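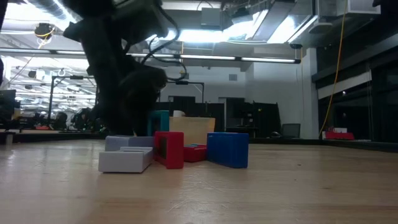

Red, gray and blue blocks on a wooden tabletop.

My town library lends books for two weeks and charges a fine when they come back late. I think the fine should go, and I say so as a person who has paid plenty of them.

Last October I asked at the desk how much the Greveck branch had collected over the year. The answer was $177. Dalva Bastos, who runs the branch, told me the staff spend more than that in working hours on notices, receipts and arguments at the counter.

People say a fine teaches responsibility. It may, for a person with money. A family that owes $60 on picture books stops coming, and the books stay in the house. The library loses the readers and the books both.

My neighbor Hyun-seo Han disagrees with me. She says a rule with no penalty is only a request, and that she waited months for a novel somebody else was sitting on. She has a point about the novel. I would block new loans until the old ones are returned, and bill for anything that is truly lost. That keeps the shelves moving and costs a late reader nothing except a trip to the branch.

The town budget can cover $177. I would like to see the change made before the summer reading program starts.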